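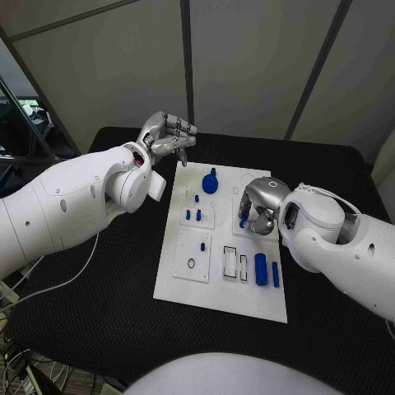
Two silver robot hands at the peg board. The right one has a blue peg!

How does a robot learn to use its fingers?

Hi, I'm Zanele Dlamini, and I teach robots at Workix. My favorite lesson is pegs and holes (yes, like the toy you had as a baby). You can do it without thinking, but for a robot it's really hard! If the peg tips even a tiny bit, it jams.

So we tried something. First, a person steered the robot's hands through the job 122 times, and a computer saved every move. Then the computer hunted for patterns in all those moves, like you do when you watch a friend tie a shoe. After that came 3,000 practice tries in a pretend world on the computer, where dropping a peg doesn't matter one bit.

Then came the real test, with 16 pegs the robot had to place all by itself. It got 15 of them in! The last one jammed, and I groaned so loud they heard me down the hall.

Next we want to try pegs in new shapes. I'm hoping for stars.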